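Working Surfaces in Shared Rooms
Speaker notes, facilities and operations session
Presenter: Asuka Uchida, Flernwood Center for Adult Learning

Opening

Good morning, and thank you to the organizers for the invitation. My remarks this morning concern tables. I recognize that this is a modest subject. It is also the item on which our building spent more staff time last year than on heating, parking and signage together, and I believe many of you would find the same if you kept a log.

Flernwood operates 48 bookable rooms across two floors. They are used for language classes, tax clinics, sewing groups, exam sittings and private hire. Until two years ago, each department purchased its own furniture. The result was 711 tables in our inventory, in heights and finishes that did not match, and a storeroom that could no longer be entered safely.

[Pause. Ask for a show of hands: who has a storeroom like this?]

How we began

Our operations lead, Roald Boström, proposed that we stop all purchases for one term and record every request to move a table. Front desk staff wrote down the room, the time, the reason and the number of people needed to do the moving. The form was one half sheet of paper. I mention this because an earlier attempt, made with a much longer form, was abandoned within a week.

By the end of the term we had 575 entries. The most frequent reason given was "wrong size for the group." The second was "table wobbles." The third, which we had not expected, was "cannot sit close enough." Many of our tables had a crossbar or a deep apron under the top, and people seated at them could not bring their knees in. They leaned forward for two hours and then complained about the chairs.

We had, in fact, already set aside money for new chairs. That order was put on hold in April and later reduced.

What people do at a table

Rodrigo Zabala, who schedules our evening program, then sat in on classes and noted posture and reach. His observation was that a great deal of table work in our building is done standing. Cutting fabric, sorting forms, laying out maps and packing kits all happen on foot, with one arm extended over the surface. Standard seated height is low for this, and instructors reported sore backs by the end of a session.

[Next slide. Allow a moment before continuing.] 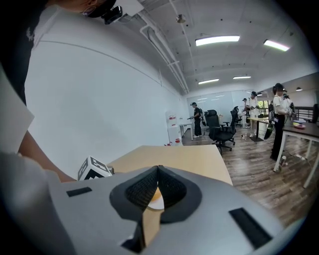 Reaching down to a light wooden tabletop from the side.

From his notes we drew up two room types. Seated rooms received tables at the usual height with an open underside. Standing rooms received a taller table with a footrest. We resisted the suggestion that every table be adjustable. The adjustable models we tested on loan were heavy, and our evening staff frequently work alone.

Finish and color

I would like to spend a few minutes on finish, as it generated more correspondence than any other part of the project.

Our older tables were dark brown or a glossy white. Dark tops show dust and make small black items difficult to find. Glossy tops reflect the overhead lights, and several of our older learners told us that they turned their papers at an angle to avoid the glare. We settled on a pale, matte wood finish. It is easier on the eyes under our lighting, and it hides light scratches reasonably well. It does not hide ink. We have accepted this, and we issue a cutting mat or a sheet of brown paper to any group working with markers.

We requested sample boards from two suppliers, Soretti and Jandden, and left them on the front desk for a month with a pen, a coffee cup and a damp cloth beside them. Visitors did the testing for us. I recommend this method — it costs nothing, and it settles arguments.

[If time is short, skip to "Moving and storage."]

Edges deserve a word as well. A square edge presses into the forearm of anyone writing for long periods. We specified a slight rounding on all four sides. The price difference was small, and complaints from the exam groups stopped.

Moving and storage

The most useful decision we made was to limit ourselves to one footprint. Every table in the seated rooms is now the same length and width. Two make a square, and four make a board table. The layout cards posted inside each door were drawn by Bonifacio Prieto, and they show three arrangements only. Groups may request a fourth, but they must do so by noon on the day before.

We retained 100 of the old tables for outdoor events and for the Sunday market. The remainder were offered to neighboring organizations. The Dramani Community Hall took the largest share, and its manager, Bonifacio Gallardo, has kindly agreed to answer questions on how they were repaired.

Points to raise before questions

Log requests before buying anything. One term is enough.

Sit at the table, then stand at it, and do the work your users do.

Test the finish under your own lights and at the hour when the room is most used.

Agree on who may approve an exception, and put that name on the door.

Known problems

We did not resolve everything. The footrests on the standing tables come loose and must be tightened monthly. Two rooms have uneven floors, and no table will sit level in them without shims. We also underestimated the noise of moving furniture in the evening, and felt pads have been only a partial remedy.

Copies of the half-sheet log and the layout cards are available at the back of the room.

[Take questions. Refer supplier pricing questions to Roald Boström.]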